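Notebook, snack table, software side
30/09/2022

Continued from the page about the new action chunk buffer. I write this the same evening so I do not forget what was changed and in which order.

Goal for today: find out why the left arm hesitates before release. In the replay it is visible as a small shake of the wrist, always in the last part of the place motion. Milan thought it was the impedance gains. I was suspecting the planner. We were both partly wrong, see below.

Setup. Two arms, policy server on the machine called Akinola, controller on the old one (Vonby). The task text is "put the sandwich on the tray". The planner Zesow gives the coarse approach, then the policy takes over near the goal and sends chunks of joint targets. Grandex only records, it has no influence on the timing, I checked this again by stopping it completely. Same shake.

First thing tried: lower stiffness in the wrist joints. The shake became softer but longer. Put the gains back to the values from last page. Please do not change them in the common config, I made a copy with my initials.

Second thing: logging the time stamp of each chunk at three places – when the server sends it, when the controller receives it, and when the first target of it is executed. This I should have done in the first hour. The difference between send and receive is small and boring. The difference between receive and execute is not. Most of the time the new chunk is blended in without problem, but when a chunk arrives while the previous blend is still running, the controller throws away the blend and starts again from the measured position. Measured, not commanded. With a soft arm these two are not the same, so the target jumps a little bit backward. This is our shake.

Worst gap in the log was 917 ms, and this one was during the handover from Zesow to the policy. The handover waits for a fresh camera observation and the observation was already old in the queue. So there are in fact two problems and they look the same from outside.

Changes made:
1. Blend restarts from the last commanded position. Only if the tracking error is over the limit it takes the measured one.
2. Observation queue length is now one. Old images are dropped.
3. Handover is started earlier, 75 mm over the tray instead of close to the rim.

Number three is maybe too generous. The policy was trained mostly on the low part of the motion and from higher up it sometimes drifts to the side of the wicker basket before it corrects. I leave it for now and will look at the drift with more episodes.

With the changes in, the left arm came down over the beige tray with the sandwich between the fingers, and the bottle rack just behind it. This is the part of the motion where I watch the wrist joint target on the plot.

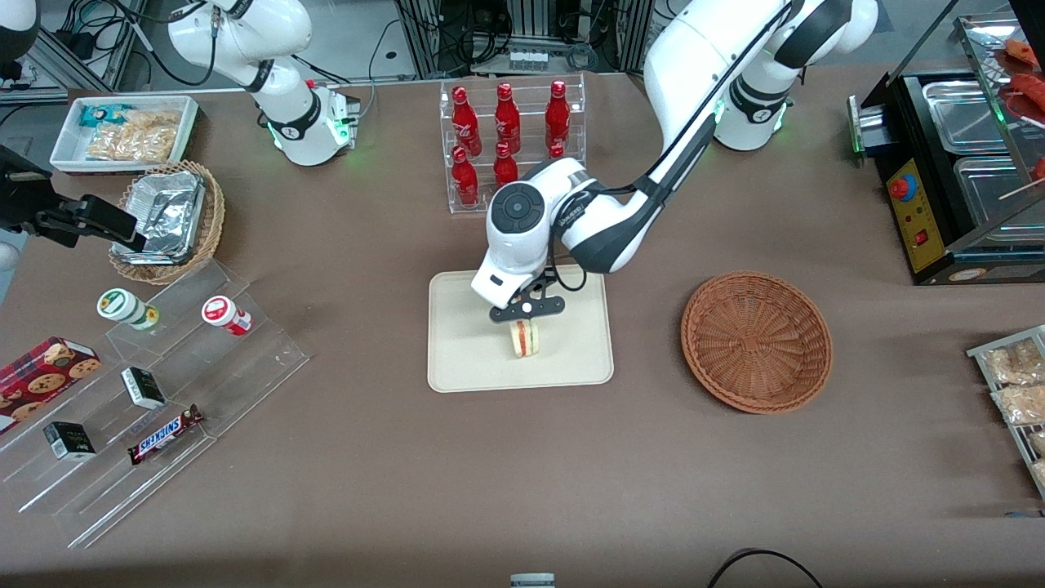
Ngozi Oyelaran wrote under my message that restarting from the commanded position can hide a real contact: if the fingers push on the tray rim, the command goes on walking down and the error grows until the limit catches it, and then the jump will be larger than before. She would prefer to filter the measured position and keep it in the loop, and she asks which limit I used.

She is right about the danger. The limit was the default one and I never asked where it comes from. In the git history it was set together with the first gripper config, without comment. For the sandwich it is too wide, the bread is compressed long before the controller complains. I made it smaller for the z direction only. Her filter idea I want to try too, but it adds delay, and delay was the thing I tried to remove today.

Perception note. The tray detection is stable, also when the wrist passes in front of it. What is less stable is the acrylic. The depth on the clear bottle rack has holes and behind the holes the planner sees free space. Zesow was inflating the bottles but not the rack between them. For now I put a fixed box in the collision scene by hand. Ugly, but it does not need depth. If somebody moves the rack, the box must be moved also – the file is in the scene folder, one line per object, units in meters (not millimeters, I lost half an hour with this).

The same will be true for the stepped stand with the jars, as soon as the right arm has to go there. Not done.

Log of today is 785 MB, mostly images. I kept only the episodes with the time stamps and the ones before the change for comparison.

Open points:
- Milan Dierckx wants to see the plots with old and new gains on the same axis. I have the data, not the script.
- Test the handover height again, lower, in steps.
- Right arm still runs the old blend code. Do not compare the two arms before this is merged.
- Write a test for chunk arrival during blend. It can be done without the robot, only with the fake clock.
- Ask who owns the limit values. They should have a comment with unit.
- Episode 39 has a strange stop in the middle with no late chunk. Not explained.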